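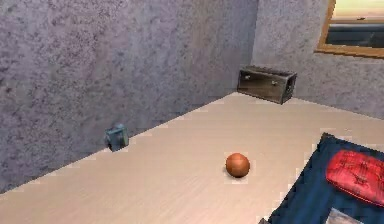 Ashwin Varghese wants to know why we are still collecting demonstrations by remote control in the simulated room when the scripted planner can already drive the arm to the ball. His point is that the planner never gets tired and never fumbles, and a person at the controls does both. He asked for an answer in the notebook, so I'm putting one in.

November 1, 2022. Teleop demos, Naden room, ball and drawer tasks.

Answer first. The planner's paths all look alike. It takes the same line to the ball every time, and when the policy trained on those paths drifts a little off the line it has never seen anything that looks like where it is. The people drift constantly and come back. Those corrections are what I want in the data. We trained on planner paths only in October and the policy would stop short of the ball and hover. I don't have a fair comparison yet, so Ashwin may still turn out to be right about the drawer.

Setup today. Naden is the room with the purplish-gray plaster walls and the pale wood floor. Ball out on the open floor, drawer unit back in the corner, blue rug with the red cushion on it. Room layout held fixed for the whole session, only the start pose of the arm changed. Operator view from the room camera, plus the wrist view in a second window. Hand controller on the right, foot pedal for the clutch. Logging through Rekon, new session folder.

Task A is pick up the orange ball and put it on the rug. Task B is open the drawer in the dark wood unit by one of the two knobs. Operator's choice which knob, and write down which.

Task A went fine after the first few. 14 demos kept. I threw out 5, mostly for clutching in the middle of the grasp. When you press the pedal the arm holds still but your hand keeps moving, and on release there is a small jump if the offset isn't cleared. I thought that had been fixed in the last build. It has been fixed for position and not for rotation. You can see it in the wrist angle trace as a step. Until the patch is in, don't clutch while the fingers are near the ball. Back off first, clutch, come in again.

The ball rolls if you brush it. First reaction is to chase it, and that makes bad demos, long ones with a lot of hunting. New rule for us: if it rolls and stops, carry on and keep the demo. If it rolls and you have to chase it, end the recording and reset. I kept two where it rolled and stopped. They are marked in the notes field.

Depth is the hard part with the room view. With the ball away from the walls there is nothing next to it to judge against except its shadow, and the shadow is faint. I ended up watching the wrist window for the last bit of the approach and the room view for everything else. The operators from Darnitz said the same thing when they tried the controller last month, and asked for a stronger shadow in their view. We could do that for the operator only and leave the policy's images alone. But then the person is working from something the policy never gets to see, and I'd like to talk about that before anyone changes it.

Task B was slow. 10 tries, kept 5. The knobs are small and light colored and easy enough to find, but at the resolution we render for the policy they are only a few pixels each. In the operator window I was running the larger size. Same question as with the shadow. I recorded all of Task B at the larger size and Rekon stores the poses, so the images can be rendered again small. Nothing is lost.

On the drawer itself: pull straight out along the normal of the front face. If you pull toward the camera, which is what the hand wants to do, the drawer binds and the fingers slip off the knob. The unit sits at an angle to the view and you have to keep reminding yourself. I tried switching the controller to the drawer's own axes for the pull and it was much easier. The switch takes two key presses, and that shows up as a pause in the recording. Will ask Annamalai whether it can go on the pedal.

Pauses in general. The policy learns them. Trim anything at the start before the arm moves, and don't sit still above the ball while you think. Decide where you're going before you press record.

Target is 500 for Task A across all the layouts, so there is a long way to go and one person can't do it. If you take a turn, put your initials in the operator field. I left it blank on the first three today and had to go back.

To do:
Rotation offset on clutch release.
Render Task B small and check the knobs can still be made out.
Run planner demos on the same start poses as today so Ashwin gets his comparison.
Second layout, drawer unit off the corner.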